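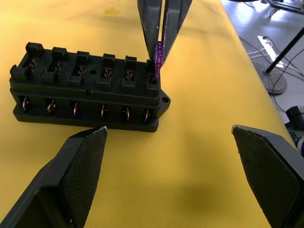
Figure 2. Black six-way fuse box on the yellow work surface, with a purple blade fuse held above it.

Small blade fuses are fiddly things, as anyone who has groped about under a dashboard will know, and we grew rather fond of this box while writing up the Geltska study. Each socket has its own little copper-coloured clips, and a blade that meets them even slightly askew is apt to catch. Of the 128 insertions logged by Rizzi, the slow ones were nearly all of this kind. 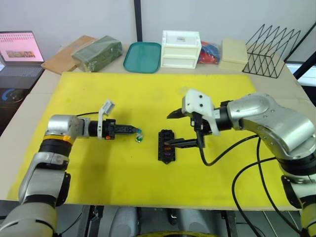
Colour helped a good deal too, and Morelli's notes return to it again and again (quite rightly, we feel!).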